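Evening Classes > Local History > Washday > Notes for week 12

Washday, week 12: from the copper to the launderette

Hello all. I talked far too fast last week, so I've typed up the bits I rushed through, plus a few things I forgot to say at all. Bring these with you next time, and bring the tally sheets too if you've still got them.

We'd got as far as the Flirthorpe washhouse. The opening year's ledger shows 1,891 visits, and I find it hard to look at that number without picturing somebody walking home uphill with a load of damp sheets. Damp linen weighs a lot! The women who used the place mostly carried it in bundles or in willow baskets, and a good willow basket was mended over and over and then handed on. Plastic only comes in much later, and with it the idea that a basket is something you buy cheaply in a colour you like.

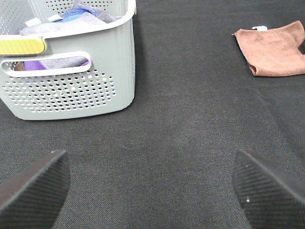

Plastic basket with a yellow insert at the handle.

Back to the ledger. It lists who paid, how long they stayed and whether they used the mangle, which cost extra. What it doesn't list is whose washing it was. Plenty of women took in other people's laundry, and they turn up in the book three or four times a week. The census has a lot of them down with no occupation, so please be careful if you're using the census for your essay. I got this wrong myself for years.

Folding is another thing the sources skip. You get pages on starch and blue, and then the clean things appear in the cupboard as if by magic. The one exception I know is the Waklow housekeeper's notebook, where towels are to be folded the same way every time and stacked with the fold facing out, and woe betide the maid who forgets.

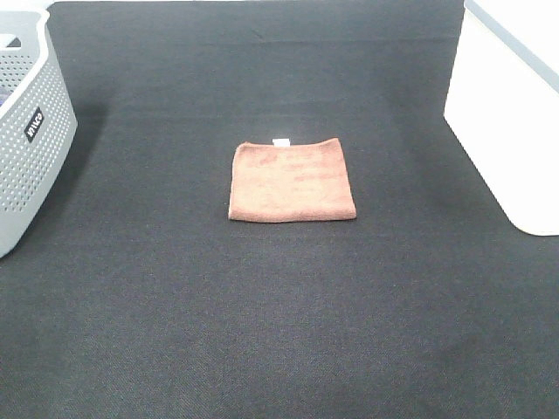

Trinidad Dizon put up a hand at this point and said the notebook might tell us more about the housekeeper than about the maids, as rules get written down when people keep ignoring them. I think that's right, and I'd like us to read it again with that in mind. Look at the July pages especially — the handwriting gets very cross.

Now, drying and airing. Before mains water reached the back streets, the yard line was shared, and there were rows about whose day it was. Anything waiting its turn had to sit somewhere airy or it went sour, so an open weave mattered. Same thinking behind the holes in a modern one.

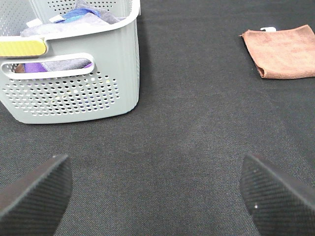
Laundry basket with small round holes in the front wall.

The launderette changes the sound of the whole business, and the company too. When the Nolte launderette opened, the washhouse was still going, and the two ran side by side for a while. I have a soft spot for the interviews from those years (they're in the blue folder). People complain about the machines chewing buttons, then in the next breath say they'd never go back.

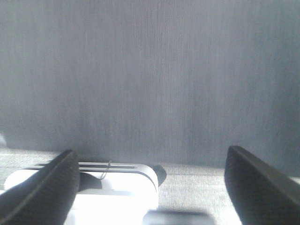

Reading for next time

Read the Waklow notebook, first section, and any two interviews from the blue folder. Then write me 700 words on one of them. Pick somebody whose washing arrangements puzzle you and have a go at working out why they did it that way. Guessing is fine as long as you tell me you're guessing.

Comments

Phúc Đào: Is the mangle charge in the ledger per load or per hour? My photocopy is too faint to read.

Trinidad Dizon: Per hour on mine, but there's a crossing-out next to it.

Phúc Đào: Thanks. My gran had a mangle in the shed until I was ten and we were forbidden to touch it. Can I write about that instead of an interview?

Trinidad Dizon: I'd read it! Blue folder is back on the shelf by the door, by the way.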